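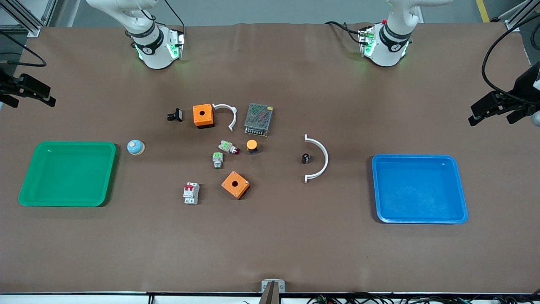 Según Hatem Abdel Rahman, lo que yo necesito no son bandejas sino tirar cosas. Me lo dejó escrito en los comentarios de la entrada de febrero, con esa sequedad suya, y añadió que quien separa el material eléctrico por colores acaba teniendo el mismo desorden, solo que a juego.

Algo de razón lleva. Mi sistema, por llamarlo de alguna manera, consiste en dos bandejas: una verde y una azul. A la verde va lo que sirve. A la azul, lo que hay que probar. En medio queda el montón, que es donde vive todo lo demás y donde, seamos francos, se está más a gusto.

El problema es la azul. En teoría es una sala de espera; en la práctica, una residencia de larga estancia. Cada vez que me pongo a probar algo me falta el cable, o la pila, o las ganas, y la pieza vuelve al montón con la promesa de otra tarde. La última vez que hice limpieza a fondo apunté 371 piezas en una libreta. Tiré tres. Una la recuperé de la basura antes de cenar.

También compré unas cajitas con separadores, marca Lovell, con 16 huecos cada una. Preciosas. Me pasé una noche decidiendo si los conectores iban por tamaño o por uso y al final los puse por tamaño, de modo que ahora encuentro enseguida cosas pequeñas que no sé para qué son. Las etiquetas se despegaron en una semana.

Lo que sí ha funcionado es cubrir la mesa. Una superficie marrón, lisa, grande, sin nada que distraiga. Se arruga un poco hacia el fondo y no hay manera de dejarla tirante – lo he intentado con cinta, con peso y con insultos –, pero los tornillos se ven y ya no ruedan tanto.

Le contesté a Hatem que tirar es muy fácil cuando el cajón es de otro. Me respondió con una foto del suyo, vacío, con un solo destornillador dentro. Casi 300 palabras de explicación debajo. Le he pedido prestado el destornillador, porque el mío está en el montón.

Para la próxima entrada queda el asunto de los cables, que de momento están todos en una bolsa y prefiero no abrirla.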